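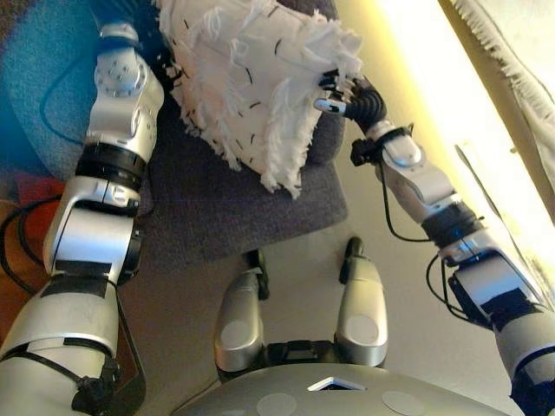

Celeste Figueiredo asked after the last class why we spend a whole session on anchor chain, when most of the trouble at anchor comes from people who let out too little of it. Her point is fair, and we will come back to it under scope. But the chain must also be in good condition, and on the boats in Skondley harbor it often is not.

Session 4: Ground tackle

Reading before class: the Calado notes on windlasses, first part only.

Scope
Scope is the length of rode let out, divided by the depth of the water plus the height of the bow roller. Many beginners forget the bow roller. They also forget the tide, so please use the depth at high water in all your calculations.

Chain
Lay the full chain out on the dock and look at it link by link. Worn links are thinner where they touch each other, so turn them and measure there with a caliper. Write down the smallest value you find. If the galvanizing is gone but the steel is still sound, the chain can sometimes be galvanized again. High-strength chain should go back to the maker for advice first.

Shackles and swivels
The pin must be secured with wire. A swivel is not required on every boat, and the two schooners in our course, Munen and Ilum, are different in this respect – Ilum has one, Munen does not. When a swivel is fitted, check that a side pull from the anchor shank can not bend its jaws.

Bitter end
The inboard end is tied to the boat with a rope lashing, long enough to reach the deck. In an emergency you must be able to cut it with a knife. A shackle in the locker is a common mistake.

Homework for January
Draw the ground tackle of one boat you know, with all connections named. Calculate the scope for 2 depths of your choice – show the steps, also the simple ones.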